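## 4. Cleaning and sealing the stone top

Please read the whole section before you open the sealer. The Tivwood dining tables with stone top leave our workshop with one coat of Urnelis sealer, and this coat needs renewing by the owner from time to time. For a table in daily use we advise once a year, for example every June when the windows can stay open.

You will need:

- Urnelis stone sealer, the small can
- pH-neutral soap
- two soft cotton cloths without buttons or seams
- thin gloves

**Caution:** Do not use vinegar, lemon or bathroom cleaner on marble. The acid eats the polish and the dull marks can only be removed by a stone worker.

### 4.1 Washing

1. Take everything off the table, also the felt pads under vases.
2. Mix a small spoon of the soap in warm water. Wring the cloth well.
3. Wipe the stone in straight strokes, and then the strips between the panels. Crumbs like to stay along these joints, so go over them with a soft toothbrush if needed.
4. Wipe again with clean water and dry with the second cloth.
5. Wait 12 hours before sealing. The stone can look dry on the surface and still hold water inside.

**Note:** Oil stains must be treated before sealing, otherwise they are closed in. See section 6, "Stains".

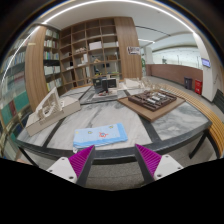 ### 4.2 Sealing

1. Shake the can and pour a little sealer on the cloth, never directly on the stone.
2. Work on one panel at a time. Put the sealer on thin and even.
3. Leave it for about 8 minutes. It must not dry on the surface.
4. Polish off what is left with a dry part of the cloth, until your hand feels no stickiness.
5. Continue with the next panel. At the end, wipe any sealer from the strips and the rim.

You may put a second coat after 3 hours. More coats than two bring nothing.

**Caution:** Cloths with sealer on them can heat up by themselves. Spread them flat outdoors to dry and do not leave them in a pile.

### 4.3 Testing the seal

Let a few drops of water fall on the stone and watch them for some minutes. If they stay round, the seal is good. If the stone becomes darker under the drops, let it dry fully and repeat 4.2.

Tables with the older Fourie finish must not be treated with Urnelis. The finish is written on the label under the top, beside the serial number. If the label is missing, write to Brokden customer service and attach a photo of the underside.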